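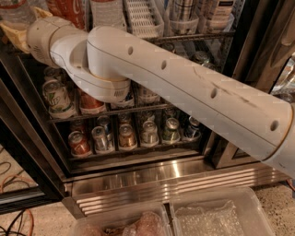
Obinna Okonkwo asks how to prepare a blood smear on which teardrop cells can be counted reliably, as the slides from his bench keep showing tails that all point the same way.

Tails aligned in one direction are nearly always an artifact of spreading. True teardrop cells, as seen in marrow fibrosis, point in random directions. The steps for a manual wedge smear are as follows.

Collect the blood in an EDTA tube and invert it gently until mixed. Make the smear as soon as you can; old EDTA blood distorts red cell shape.

Place a small drop near one end of a clean, labeled slide. Draw the spreader back into the drop at an angle of 30 to 45 degrees and let the blood run along the edge. Push forward in one smooth stroke — do not press down. A good film covers more than half the slide and ends in a feathered edge.

Air-dry fully before fixing in methanol. Water left on the film causes refractile rings that can hide cell shape.

Stain with Wright-Giemsa. Times depend on the stain lot, so follow the insert and run a control slide with each new lot. The Zakum worksheet has a column for the lot number.

Read where the red cells barely touch, just behind the feathered edge. Skip the edge itself. If the tails line up, make a second smear from the same tube with a new spreader before reporting.

Bench notes revised by Osvaldo Evangelista, 26 Dec 2025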